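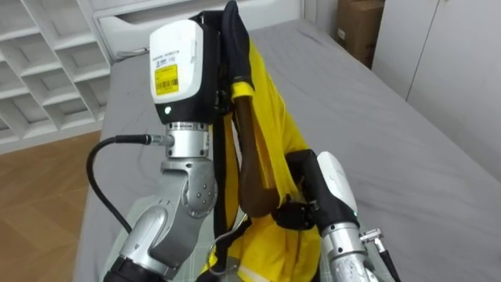 Team Colors: Why Players Dress Alike
Gillville Museum of Sport – Learning Pages for Young Visitors
Last updated 16/02/2018

When a team runs onto the field, its players usually wear the same colors. The matching shirts are called a uniform. In some sports, and in some countries, the shirt is called a jersey.

The word "jersey" comes from the island of Jersey, which lies in the sea between England and France. People there were known for knitting warm wool sweaters. Fishermen wore them at sea. Later, athletes began to wear knitted tops too, and the name stayed in use even after the wool was gone.

What is a uniform for?

A player with the ball has very little time to choose where to send it. A bright color can be noticed from the corner of the eye, without stopping to look at a face. The referee also needs to know which side touched the ball last, and people sitting far away in the stands need to follow the game.
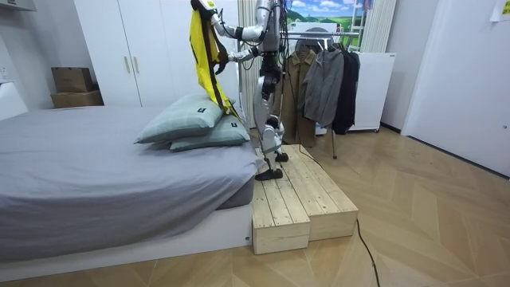
Before teams had full uniforms, some players wore colored caps, sashes or scarves over their own clothes. A scarf can slip off in a hard game, and a cap can fall in the mud. Shirts in a team color were easier to see and stayed where they were put.

Home and away

Most teams have at least 2 sets of shirts. One is worn at home. The other is for games in which both sides would have been dressed in similar colors. If a team in dark blue plays a team in black, one of them may be asked to change.

Archie Lamont, who looks after the museum's shirt collection, is often asked which color is best.

"There is no best color," he tells school groups. "Look at the grass, look at the other team, and then choose."

Light and dark matter as much as color. Some people find it hard to tell red from green, and two such shirts may look much the same to them. A pale shirt against a dark one is easier for everybody to follow. 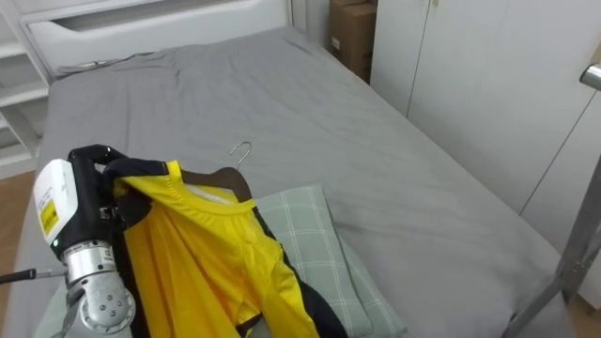

What are the shirts made of?

Wool is warm, but it becomes heavy in the rain. Cotton is softer and cooler, and it soaks up sweat and holds on to it. Many shirts today are made of polyester, a fiber produced in factories. Polyester takes in very little water. Sweat spreads out across the cloth and dries into the air, so the player feels more comfortable.

The edges of a shirt may have a different color from the rest. This is called trim. It can be found at the collar, at the ends of the sleeves or along the sides, and it helps to tell apart two teams that have chosen the same main color.

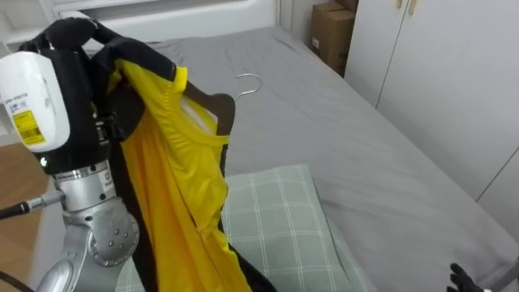

Yellow with black trim, on a black hanger.

Words to know

Fiber: a very thin thread from which cloth is made.
Sash: a long strip of cloth worn over one shoulder or around the waist.
Trim: a border or edge in another color or material.

Something to try

Design a shirt for a new team called the Widemville Rovers. Use no more than 3 colors. Pin your drawing to a wall and walk to the other side of the room. Can you still see the pattern – or only the main color? Then design a second shirt for away games.

Drawings may be handed in at the front desk until the end of July. Please write your first name and age on the back. Finlay Buchanan of the learning department will choose a selection for display in the entrance hall.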